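2019年9月18日 工作间记录

上午先把玩具厨房那边收拾了一遍。上周乱得不像话，食物模型跟螺丝刀混在一个抽屉里，Rommel Magbanua找根胡萝卜翻了半天，最后在胶带下面翻出来的，叶子都压弯了（我用手捋了捋，又弹回去了，还行！）。现在规矩改一下：吃的归吃的，工具归工具，小件一律放Kudholm的浅盒，盖子上贴纸条。纸条我写的，字丑，凑合看。

台面擦了两遍。第一遍用的湿布，擦完黑色灶面上全是水印子，比没擦还难看，又换干的超细纤维布来了一遍。以后灶面直接用干布，别喷东西。背后那块白砖花纹的挡板倒是好弄，一抹就干净，灰色的缝也不用抠，随它去。

Dezső Dudás下午过来，带了一袋Csonka的海绵边角料，说是做坐垫剩下的，颜色挺多，黄的、绿的、还有一种说不上来的粉。我俩坐在地上剪了快一个钟头，剪得满裤子都是渣。他剪得方方正正，像豆腐，我说你这个太规矩了，锅里的菜哪有长这样的，他不服气，我们就各剪各的，最后混在一起倒也看不出谁是谁的。
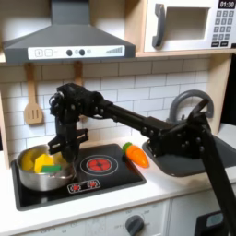

锅里放什么这件事，我想了好几天。之前试过玻璃弹珠，吵死人，隔壁屋都来敲门；也试过干豆子，撒一次捡半天，角落里到现在还能扫出来。海绵轻，掉地上没声音，捏扁了自己会鼓回来，目前我最满意。颜色上我喜欢黄的打底，绿的那块搁在最上面靠前，一眼就能找着，拍照对比的时候也方便。锅就用这只小的浅口不锈钢锅，放在灶面左边，右边印着红圈的那个灶眼空出来，胡萝卜也别往灶上放，搁在灶面右边的白台面上就行。Dezső觉得锅再深一点好，能多装，我不同意，深了看不见底下，收的时候老是漏一两块在里头。这个先记着，等Gomov那边的新锅到了再比。

海绵有个毛病，就是掉渣。新剪的边特别厉害，锅底一会儿就一层黄粉。晚上试了个办法：剪好以后装进洗衣网，在水池里（真的水池，不是玩具那个！）揉几把，挤干，摊在毛巾上晾。今天先洗了30块，剩下的装在袋子里没动，明天看看洗过的跟没洗的差多少。要是洗完发硬，那就算了，还是老老实实拿胶带粘。

零件盒也顺手盘了一遍，食物模型登记的是59件，少了6件，名单贴在柜门里面。谁口袋里有半个茄子，请还回来。Jullix那套塑料刀叉太滑，我挪到备用箱去了，想用的自己拿，用完放回原处，别再往工具抽屉里塞。

还没弄的：烤箱门下面的垫片没买到合适的，先拿硬纸板垫着；灶面前沿那张小标签我看着有点脏，没敢用力擦，怕把上面的红图案蹭掉，Rommel说他有橡皮，明天借来试一个角。剪刀也该换了，剪海绵剪得我虎口疼。

毛巾晾在窗边，早上谁先到谁翻个面。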